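Aus der Ludothek Brillberg

Die Küchenkiste ist wieder in der Ausleihe

Seit Ende der Sommerferien kann die Küchenkiste wieder mitgenommen werden. Sie war seit Februar nicht im Regal, weil nach und nach so viel fehlte oder kaputt war, dass sich das Ausleihen kaum noch gelohnt hat. Wer in den letzten Monaten vergeblich danach gefragt hat, steht auf unserer Vormerkliste und wird der Reihe nach angerufen. Wer nicht auf der Liste steht, kann sich zu den Öffnungszeiten eintragen oder es beim Spielnachmittag tun.

Die Kiste hat die Nummer 100 und steht im Regal links neben der Tür, unten. Den alten Platz oben bei den Puzzles hat sie nicht mehr, dort war sie für die meisten zu schwer herunterzuheben.

Der Ketchup

Am häufigsten wurde nach der Ketchupflasche gefragt. Die alte war aus Pappe und hat den letzten Winter nicht überstanden. Die neue ist aus rotem Filz und hat ein aufgenähtes weißes Etikett mit einer grünen und einer hellbraunen Naht am Rand. Darauf sind eine Tomate, ein grüner Stiel mit Blättern und die Schrift gestickt. Brândușa Grecu hat sie ausgesucht und uns überlassen, nachdem ihre Kinder aus dem Alter heraus sind. Vielen Dank dafür.

Filz ist beim Ausleihen nicht ganz unproblematisch. Er nimmt Flecken an, und die Flasche darf nicht in die Waschmaschine, weil sich sonst die Füllung verschiebt. Bitte nur mit einem feuchten Tuch abtupfen und liegend trocknen lassen. Fusseln und Tierhaare gehen mit einer Kleiderrolle ab. Wenn sich am Etikett ein Faden löst, bitte nicht daran ziehen und auch nicht abschneiden, sondern bei der Rückgabe Bescheid sagen. Wir vernähen das.

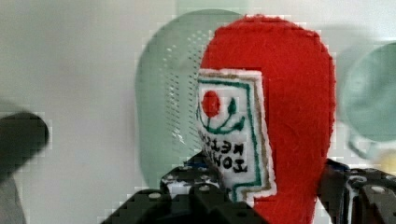
Was in der Kiste ist

Geschirr: ein großer Teller in blassem Lila, ein hellblauer Becher, eine mintgrüne Tasse mit Henkel.

Zum Kochen: zwei schwarze Töpfe, davon einer kleiner, ein grüner Pfannenwender mit Schlitzen und ein ovales mintgrünes Sieb mit zwei Griffen.

Lebensmittel: eine halbe Orange, eine Banane, rotes Obst und Gemüse, die Ketchupflasche.

Der kleine silberne Ofen mit den schwarzen Drehknöpfen gehört nicht zur Kiste. Er wird getrennt ausgeliehen und hat eine eigene Karte. Das hat schon beim letzten Mal für Verwirrung gesorgt, deshalb steht es jetzt auch auf dem Deckel. Wer beides möchte, braucht zwei freie Plätze auf dem Ausweis.

Die Inhaltsliste klebt innen im Deckel. Bitte beim Abholen gemeinsam mit uns durchgehen und bei der Rückgabe noch einmal. Kleinteile verschwinden gern in den Töpfen oder im Sieb, es hilft also, dort zuerst nachzusehen. Fehlt etwas, ist das kein Drama - in den meisten Fällen taucht es nach ein paar Tagen unter dem Sofa auf und kann nachgereicht werden. Für Teile, die ganz verloren gehen, verlangen wir wie bisher den Ersatzpreis laut Aushang.

Leihfrist und Gebühr

Die Küchenkiste wird für 3 Wochen ausgeliehen. Eine Verlängerung ist einmal möglich, sofern niemand vorgemerkt ist, und das wird in den nächsten Monaten vermutlich selten der Fall sein. Die Gebühr bleibt gleich. Kindergärten und Tagesmütter zahlen den halben Satz, müssen die Kiste aber vorher reservieren. Der Kindergarten in Germont hat sie schon für die zweite Oktoberhälfte.

Spielnachmittag am Tisch

Am Samstag, 12. September 2009, bauen wir im hinteren Raum die Küche auf. Beginn ist um halb drei, Schluss um fünf. Eine Anmeldung ist nicht nötig. Kinder unter drei kommen bitte mit einer erwachsenen Begleitung, die auch am Tisch bleibt, denn die roten Kugeln sind klein.

Wir räumen dafür den weißen Tisch frei und legen alles offen aus. Beim Probeaufbau hatten wir zuerst alles nach Sorten zusammengestellt, also Geschirr zu Geschirr und Obst zu Obst. Das sah ordentlich aus, war aber zum Spielen unpraktisch, weil alle an derselben Stelle griffen. Verteilt über den ganzen Tisch geht es besser. Die Töpfe kommen an das eine Ende, der Ofen an das andere, das Sieb in die Mitte, und dazwischen bleibt Platz zum Abstellen.

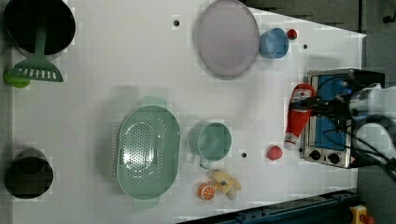 Stühle stellen wir keine hin. Die meisten Kinder stehen ohnehin beim Kochen und wechseln ständig die Seite. Für die Kleineren gibt es zwei Tritthocker, die bitte nach dem Gebrauch unter den Tisch geschoben werden. Echte Lebensmittel und Getränke bleiben an diesem Nachmittag im vorderen Raum, dort gibt es auch Kaffee. Das gilt auch für Kekse in der Hosentasche.

Orla Ó Ceallaigh bringt für die älteren Kinder ein paar Rezeptkarten mit. Auf jeder Karte steht, was in den Topf kommt und was auf den Teller, und am Ende wird serviert. Die Karten sind ohne Text verständlich. Wer möchte, kann eigene malen, Papier und Stifte liegen bereit. Die besten nehmen wir dauerhaft in die Kiste auf, wenn das Kind einverstanden ist.

Ab halb fünf wird gemeinsam aufgeräumt. Auch das ist Teil des Nachmittags und klappt nach unserer Erfahrung am besten, wenn die Kinder die Liste im Deckel selbst abhaken. Die großen Sachen kommen zuerst hinein: Töpfe nach unten, das Sieb darauf, der Teller flach an die Seite. Tasse und Becher passen in den größeren Topf. Obst und Ketchup kommen in den Stoffbeutel und zum Schluss obenauf, damit der Filz nicht gedrückt wird.
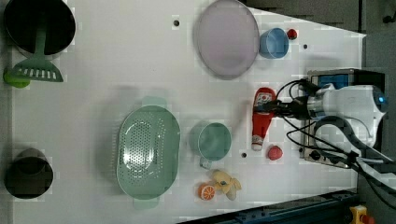 Teller, Becher, Sieb und Tasse, dazu Obst und der Ketchup auf dem weißen Tisch.

Reinigung zu Hause

Bitte alles sauber und trocken zurückbringen. Töpfe, Sieb, Pfannenwender und Geschirr mit lauwarmem Wasser und etwas Spülmittel abwaschen, nicht in die Spülmaschine geben und nicht auf die Heizung legen. Das Sieb braucht am längsten, in den kleinen Löchern bleibt Wasser stehen. Über Nacht auf einem Handtuch reicht. Die Sachen sind nur zum Spielen gedacht und gehören nicht auf einen richtigen Herd. Knete bekommt man aus den Löchern mit einem Zahnstocher heraus, noch besser ist es, gar keine Knete zu nehmen.

Was noch gesucht wird

Uns fehlt ein Deckel für den größeren Topf. Er muss nicht dazu passen, Hauptsache, er fällt nicht hinein. Außerdem nehmen wir gern Filzgemüse, Löffel und eine Kelle. Bitte keine Spielzeugmesser und nichts mit Batterien. Spielzeug mit abgeplatzter Farbe können wir leider auch nicht annehmen.

Wer nähen kann und Lust hat, etwas beizusteuern, meldet sich bei Szymon Domański. Er hat noch Filzreste in Rot, Grün und Gelb und gibt auch Schnittmuster für Möhre und Käsescheibe weiter. Bitte auf feste Nähte achten und keine Knöpfe oder Perlen verwenden.

Sonstiges

Die Ausleihe hat im ersten Halbjahr über 2.000 Spiele ausgegeben. Rückgaben sind weiterhin auch in der Bücherei Jendholm möglich, allerdings nicht für große Kisten, dort fehlt der Stauraum. Am Tag des Spielnachmittags ist die normale Ausleihe nur vormittags geöffnet.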